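Paquette Handheld Teaching Gripper

By Grastevel. Sold singly or as a left and right pair.
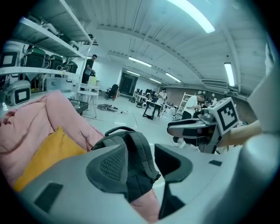

The Paquette is a two-jaw gripper that a person carries in the hand to show a robot how a job is done. You pick things up with it, move them, fold them or pack them, and the unit records what the wrist camera saw and how far the jaws were open. No robot needs to be present during teaching. The recordings are later used to train a policy for an arm fitted with a matching gripper.

It is meant for labs and integrators who need a lot of demonstrations of ordinary handling work: bags, clothing, cushions, boxes, kitchen goods. Soft items are where customers use it most. A backpack strap or the sleeve of a puffy jacket is slow to handle through a remote-control rig, and most people do it faster with the tool in their own hands.

What it records

Wide-angle video from the camera on the gripper body
Jaw opening, sampled with each video frame
Motion data from the built-in inertial sensor
Start, stop and discard marks set with the thumb button

Video and sensor data share one clock. With a pair, the two units sync when they are switched on within range of each other, and both files carry the same session number.

Jaws and finger pads

The jaws move in parallel and follow your hand grip directly. There is no motor in the handheld version. Spring force is set with a screw under the body and can be changed between sessions, but please don't change it in the middle of one. Recordings made at different spring settings should be kept in separate folders.

Fingers come off with two screws each. The mesh-textured pad is supplied as standard and suits fabric, webbing and carry handles. A smooth pad is available for glass and glossy packaging. Pads wear. Replace them when the texture has gone flat at the tip, and replace both sides at once.

Working with two

For two-handed work such as opening a bag while putting something in, order the pair. A cube printed with square black-and-white markers can be mounted on top of either unit. When one gripper comes into the other's view, the software reads the cube and works out the position of one tool relative to the other. Keep the cube faces clean and don't put tape or labels over them.

Two people can also work together with one unit each. This takes more practice. Agree on who moves first and keep your forearms out of the space between the jaws.

Setting up a room

You don't need a special studio. The tracking software uses fixed features in the background, so a room with shelves, desks and door frames usually tracks better than one with bare walls. People may walk through or work nearby as long as they don't fill most of the view. Even overhead lighting is best. Avoid pointing the camera straight at a window on a bright day.

Before the first session, make a mapping pass. Hold the gripper at chest height, walk slowly through the working area, and finish at the place where the task will be shown. Repeat the pass if large furniture is moved.

Good demonstrations

Start each one with the jaws open and the item in view. Move at a steady pace. If you drop something, you can either pick it up and carry on or discard the take, but decide which before the session and have everyone do the same. Change where the items lie between takes. We suggest at least 50 takes per task before a first training run, and more for fabric, which rarely lies the same way twice.

Our training guide was written by Cuiping Yao and covers grip habits, common tracking failures and how to name your sessions. A printed copy comes in the box.

Specifications

Weight: 720 g with standard fingers
Maximum jaw opening: 133 mm
Recording time per charge: more than 7 hours
Charging: USB-C, charger not included
Storage: removable card, 256 GB supplied
Body: light gray, molded

In the box

Gripper with standard fingers and pads
Marker cube and mounting plate (two of each with the pair)
Spare pad set
Hex key
Storage card
Printed training guide

Software

Nurnivier, our desktop program, copies recordings from the card, runs the tracking and shows you which takes failed. Failed takes are moved to their own folder and are not deleted. Export is in open formats. Nurnivier runs on Windows and Linux. A license for one workstation is included with each gripper or pair.

Matching robot gripper

The Tristine is the motorized version, with the same fingers, the same pads and the camera in the same place. It bolts to most common arm flanges with an adapter plate, ordered separately. Tell us the make and model of your arm when you order. The camera angle must match the one used in teaching, so don't shim or tilt the plate.

Ordering and support

Single units normally ship within 13 working days. Pairs take longer because the two units are calibrated together. If one unit of a pair is repaired, send both back so the calibration can be checked.

Units bought before July can be fitted with the current marker cube. The mounting plate is different, so ask for the retrofit kit.

Page updated Feb 12, 2026.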